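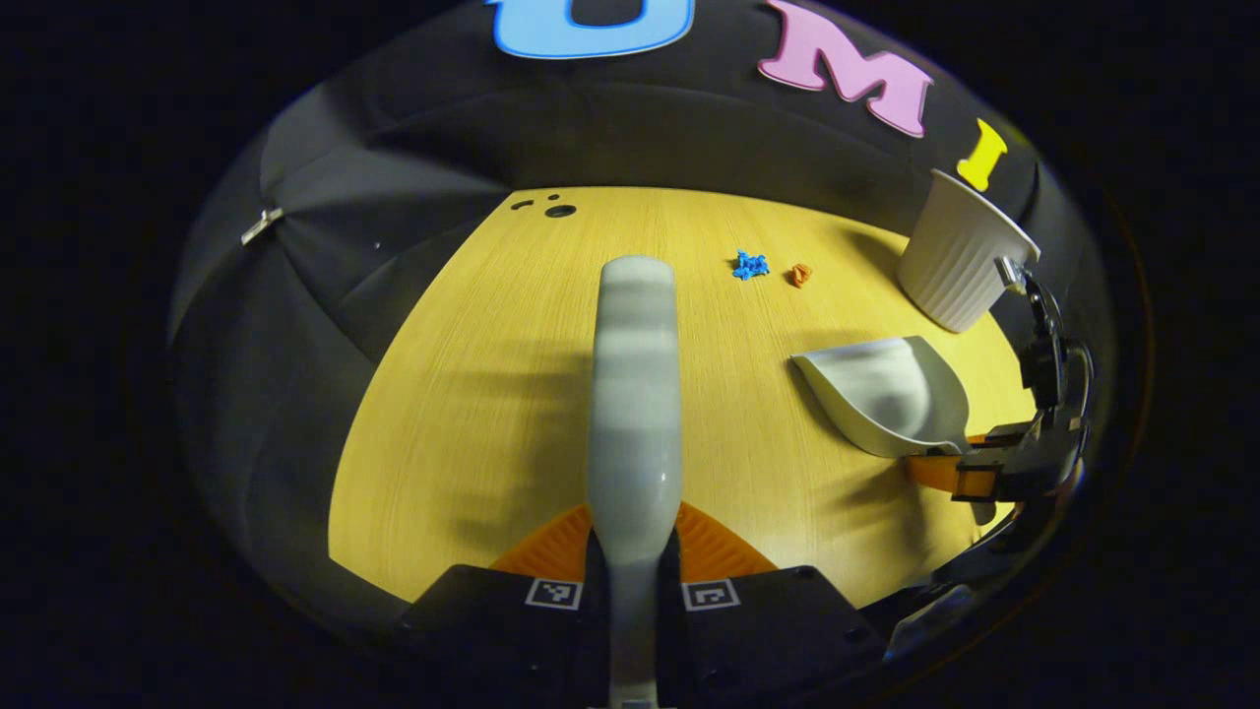
Sun in Leo, Moon in Pisces – which one do I listen to?

Asked by Si-eun Ra

Hello everyone! I turned my birth chart up again in August and it's had me puzzled ever since. My Sun is in Leo in the 4th house, but all my friends say I'm a textbook Pisces (I cry at weddings, even on TV). Does the Moon win out as you get older?

2 answers

Obed Tetteh
Welcome, Si-eun! I wouldn't say either one wins. I was taught to read the Sun as what you're growing toward and the Moon as what you fall back on when you're tired. With your Sun down in the 4th, a lot of that Leo warmth gets spent at home, so friends may simply see less of it – my sister is the same. Do check your rising sign too, if you know your birth time.

herosov317
moon. always the moon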